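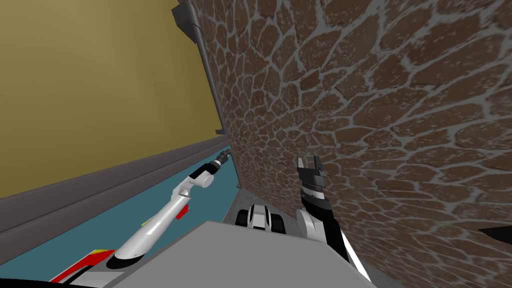
My grandmother kept her sourdough starter going for 17 years, and I managed to kill my share of it in 2 weeks, so when my neighbor Gerrit offered me a jar of his I was a little nervous – but also thrilled! He told me to feed it every morning and keep it somewhere out of drafts. I've been daydreaming ever since about a proper bread kitchen, with one olive-yellow wall running up to a wall of brown stones and pale mortar, and a big old table to knead on.

For now it lives on top of my fridge, and it's bubbling.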